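Flenine House — Bedroom and Linen Inspection Checklist
Room 16, second floor. Inspected 26/02/2025.

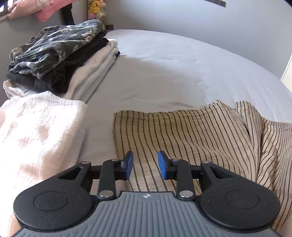 Items are marked OK, ACTION or N/A. Comments are required for every ACTION entry.

1. Bed frame and slats
OK. Bolts tight at all corners. No movement under load.

2. Mattress and protector
OK. Label legible, stock number 865. Protector fastened on both sides.

3. Bottom sheet
OK. Fitted flat, tucked at the foot. No holes or pulled seams. Replace at next linen rotation.

4. Clothing on bed during sorting
ACTION. Folded stack to be kept clear of the pillow end. Unfolded garments, including the striped one, to be folded or hung before the room is signed off. Crinkled gauze should not go at the bottom of a stack — the texture flattens.

5. Pins, tags and loose fasteners
OK. Pockets checked by hand. Nothing sharp found.

6. Bedside lamp and cord
ACTION. Cord runs behind the headboard and is pinched at the wall. Reroute and recheck the plug. Lamp is a Caldeira, bulb within rating.

7. Heater clearance
OK. Measured 86 cm from heater to nearest bedding. No garments to be dried on the heater.

8. Wardrobe
ACTION. Wall bracket loose on the left side. Tighten before hanging anything on the rail. Oltetti bracket kit is in the second-floor store.

9. Floor and walkway
OK. Door opens fully. Rug has backing.

10. Smoke alarm
OK. Test button sounded. Battery due in August.

Open actions: items 4, 6 and 8. Item 8 takes priority — wardrobe not to be used until closed. Enter completed work in the Ridow log under sheet 176.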